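Wrist camera for hand-held gripper: how much of the fingers should be visible?

clutik_user
4 July 2026

Hello all. I compare two camera positions on a hand-held gripper with printed fingers. In the first position the camera sits close and both fingers take a big part of the view. In the second one it is 20 mm higher and I see more of the table, but the fingertips become small. I recorded 70 short trials with each, picking up paper cards. Which position would you keep? I also worry that a white work surface confuses the exposure.

Brendside
Keep the close one. If you cannot see the inner faces of both fingers, you cannot judge the grip later. For the white surface, lock the exposure by hand and do not trust the automatic mode. I lost 500 recordings before I learned this, so please check it first.

arkis706
higher is better imo, more context

Wang
I would not decide only by the view. Please mount the camera in the close position, open the fingers over the plain sheet and look at three points: are both tips inside the picture, is the gap between them free, and can you still see soft shadows on the white. If the shadows are gone, reduce the exposure a little. My fingers are also printed, dark green, and the contrast with white is good enough for me. I add my own view from the close position.

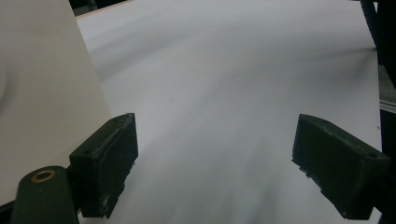 Close position, fingers open over the white sheet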